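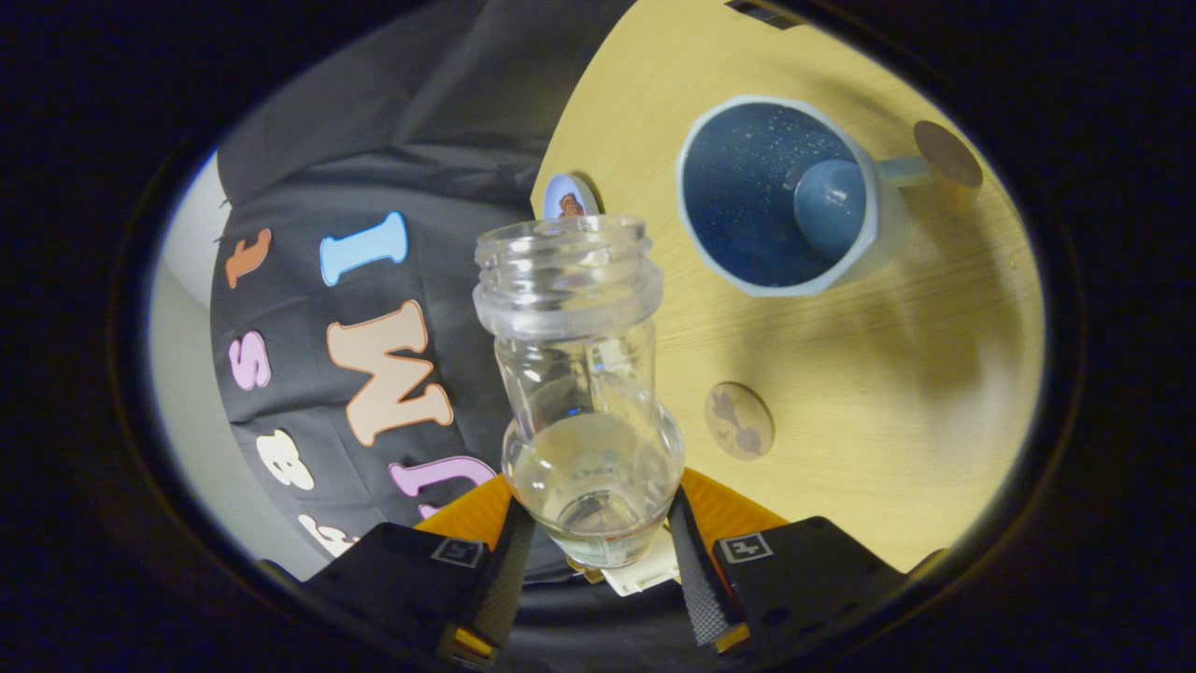 Is the Zunell hand-held gripper worth buying after one open day with it?

For a small shop or a teaching lab that wants to record how people pick things up, I think so, as long as you can live with a stiff trigger and a short list of spare parts. For anyone who needs to lift heavy or greasy items, I would wait for the next version.

I tried it in May at the Plarkard open day in Berville. The doors opened at 9 a.m. and the hand tools were in the back hall, past the big palletizing arms that drew most of the crowd. Normunds Jaunzems ran the gripper tables. He gave a short talk, handed out the tools and mostly let people get on with it, and I ended up staying until lunch.

What you get

The Zunell is the kind of gripper you carry yourself. You squeeze, the fingers close, and the camera on the tool records what they do. The housing is bright orange, the fingers are black, and each finger has a printed square marker on its upper face so the software can work out how far apart they are. The price on the card was $2,393 with the camera, the carrying case and a year of updates. Extra finger strips are sold in pairs. Shipping was not included, and the card did not say how much it would be.

How it holds things

The dark textured strips on the inner edges do most of the work. I started with a clear bottle that had its cap off and a little liquid in the bottom, gripped low on the body. Clear bottles are a fair test. They are light, they have curves where you would like a flat side, and they are hard for a camera to pick out from whatever is behind them. I kept it upright, moved it across the table and set it down. My first try was clumsy and the second was fine.

A mug was harder. The handle gets in the way if you come in from the wrong side, and I had to turn my wrist more than felt natural. Coasters lying flat were the worst of the lot. The finger tips are blocky and there is not much to get under the edge with. Jaunzems showed me how to slide a coaster to the edge of the table first and take it from there. That worked, but I would like to see a thinner tip offered as an option.

The trigger

This is my main complaint. The pull is smooth but heavy, and after 5 minutes without a break I could feel it in my forearm. Ciarán Brennan, who was at the next table and has bigger hands than mine, had no trouble with it at all. If several people are going to share one tool, let the one with the smallest hands try it before you order. There is a spring adjustment inside the grip, but you need a hex key to reach it, and the case does not come with one.

The camera and the recordings

The view is very wide and round, with dark corners. You get the fingers, the object and a good part of the table all at once. It bends the edges of things, and straight walls come out curved. The software can flatten this, though I preferred the raw view once I got used to it.

Recordings went to a laptop at the end of the table. Mine took a moment to load and then played back with no dropped sections that I noticed. The internal memory holds 500 short clips before you have to move them off. File names are just a time stamp, so bring a notebook or you will be lost by the afternoon - I was, and I had only been at it for an hour.

Battery life is listed as 7 hours. I could not check that in one visit.

Compared with the Grīnberga

I used the older Grīnberga tool for most of last year. It is lighter and the trigger is easier, but the finger pads wear smooth and the camera view is much narrower. With the Zunell I lost sight of the object far less often. If your work is mostly small, flat parts, the Grīnberga is still the better choice. For bottles, cups and boxes I would take the Zunell.

The open day itself

Good, and better run than last year. Parking is behind the building and fills early. The signs to the back hall were easy to miss. The coffee ran out before eleven. Staff let you handle everything, and they answered questions about price and repair times without steering you toward a sales desk. Repairs are done in Berville, and you post the tool back in its own case.

Four stars out of five. I took off one for the trigger and the missing hex key.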